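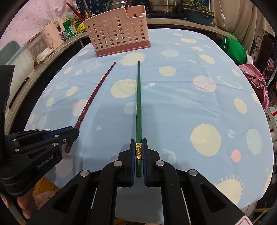 Fig. 7. Both grippers closed on the lower ends of the chopsticks, green on the right and red on the left.

7. When a gripper loses its hold

7.1 What the fault looks like

You squeeze, the jaws close, the log says the grip is good, and the chopstick swings slowly round between the pads like a compass needle looking for Dundee. We call this creep. It was first written up by Dougal Strachan, who had spent a whole morning blaming the chopsticks.

Creep matters because the Purves recorder goes by jaw width alone. A stick that has turned sideways gives the same reading as one held straight, so the bad run is filed with the good ones and taught to the robot in due course. The robot then drops things with great confidence.

7.2 Before you start

Caution: Stop the recording and release both grippers before touching the pads or linkages. The jaws will close on a fingertip as readily as on anything else.

Caution: Keep the tips of long items pointing away from you and from anyone across the table. A stick that slips under load can spring out of the jaws.

7.3 Clearing the fault

1. Put both chopsticks down and open the jaws fully.

2. Wipe the blue pads with a damp cloth and let them dry. Do not use washing-up liquid. It cleans beautifully and leaves a film that makes everything worse.

3. Press each pad with your thumb. If it slides or lifts at a corner, replace it (section 9). Replace pads in pairs, even if the other one looks innocent.

4. Check the pivot screws on the linkages. They should be snug, with the arms still moving freely. A tight screw on one side and a slack one on the other will pull the jaws out of line.

5. Make sure the cable isn't caught in the linkage and has enough slack for a full reach.

6. Take hold of the chopstick again at its thick end. Stay clear of any metal band or raised pattern, as the pads grip these poorly.

7. Hold it level for a slow count of 11, then tilt it both ways. If it turns, go back to step 3.

8. Repeat for the other hand. Yes, even if that one was fine.

7.4 Notes

Twisted or spiralled sticks creep sooner than plain ones. Try gripping a little higher or lower until the pads sit flat – a few millimetres can be enough.

Pads are due for a change after 2,000 closures. The counter in Purves does not reset itself, so reset it when you fit new ones.

If creep comes back within 100 closures of a pad change, stop using the gripper and send Catriona Swanson the log, with the gripper's serial number and the old pads in a bag. Please don't tighten the screws further and hope. She can tell.

Runs recorded while the fault was present should be marked "suspect" and left where they are. Do not delete them.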